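Radell 12-Sheet Desk Mat: Four Months In

I bought the Radell mat in September to replace a felt one that had gone fuzzy at the corners. It comes in two sizes. I got the large one in black, from Wiltside, and it arrived rolled in a cardboard tube.

Getting it flat took longer than the leaflet said. I left it under books overnight and the short ends still curled. After 2 more days with the heavy atlas on each end it lay down and has stayed down.

I do a lot of paper cutting and some bookbinding at the same table where I type. The mat handles both. A craft knife leaves a line you can feel with a fingernail, but the line doesn't catch the next cut. Glue peels off once it dries. Ink is another matter, and I have one blue spot near the front that I've stopped trying to remove.

The name refers to how many sheets of copy paper you can cut in one pass without marking the mat. I got a clean result with four. Past that I was pressing hard enough to leave grooves. Robel Habte, who teaches the binding class I go to, has the older Skorkura mat and gets deeper cuts out of it, though his is thicker and won't roll up at all.
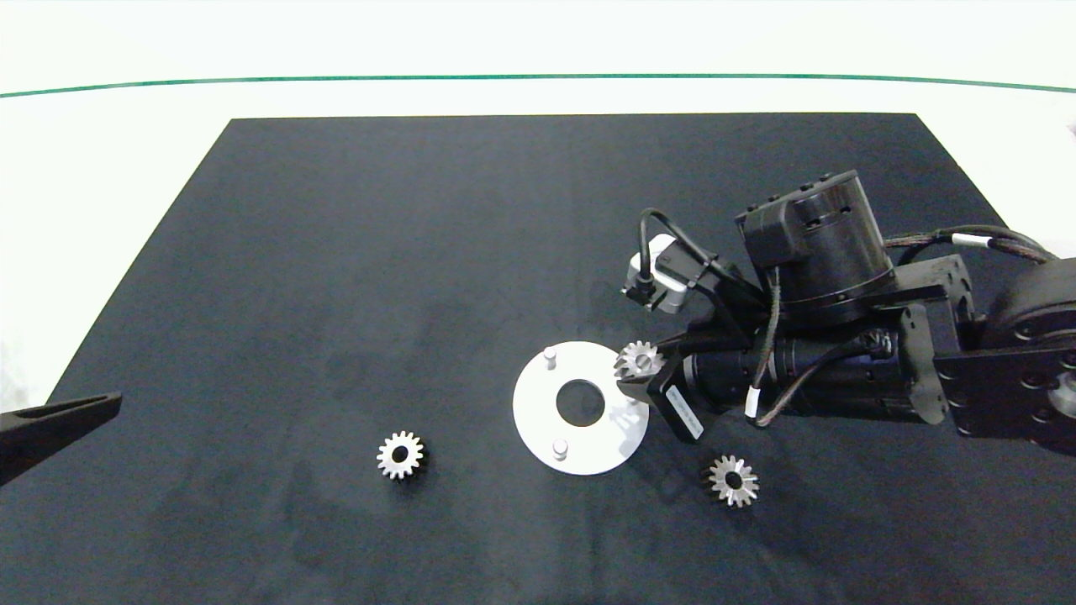
Cleaning is easy enough. A damp cloth takes off paper dust, and dish soap takes off most of the rest. Don't use anything with alcohol in it. I tried that on a corner and the finish went cloudy.

The smell was strong for the first week. Airing it by an open window helped.

I would buy it again for light cutting and general desk use. For leather or thick board, get something heavier. The smaller size should suit most desks, and it costs less to ship.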